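Watched Hurkthorpe again last night, for the first time since it left the Ernham Odeon. Ebbe Kvam plays the retired ferry captain, and I still think it's his best part. He hardly raises his voice in the whole film.

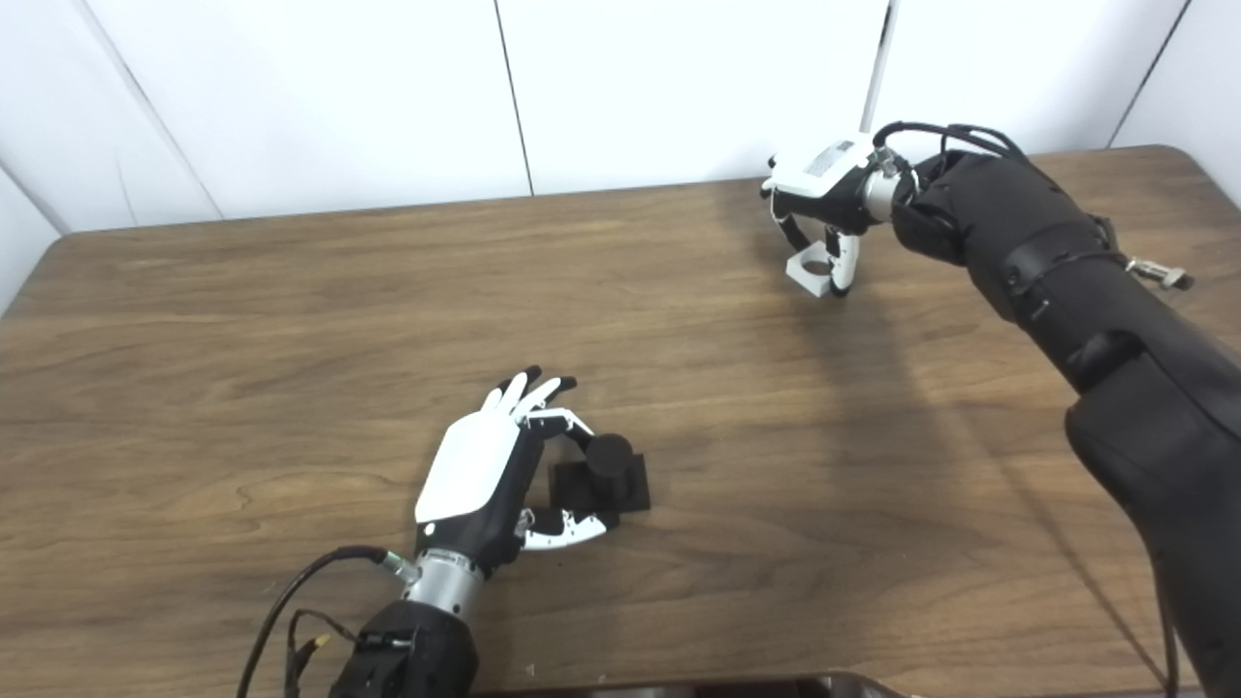 White hand, black fingertips, wooden table.

The middle drags. There's a long stretch with the brother (Nahom Birhane) and a court case that could have lost 16 minutes easily. Nuria Requena gets only 2 scenes and is better than everyone in both of them. I'd forgotten the ending, so that worked on me all over again.
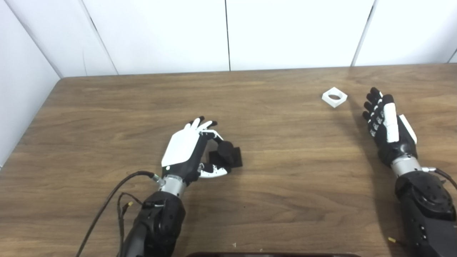 Next up

Degefa, which Letay Mekonnen directed before she moved into television. The disc came in June and I still haven't opened it.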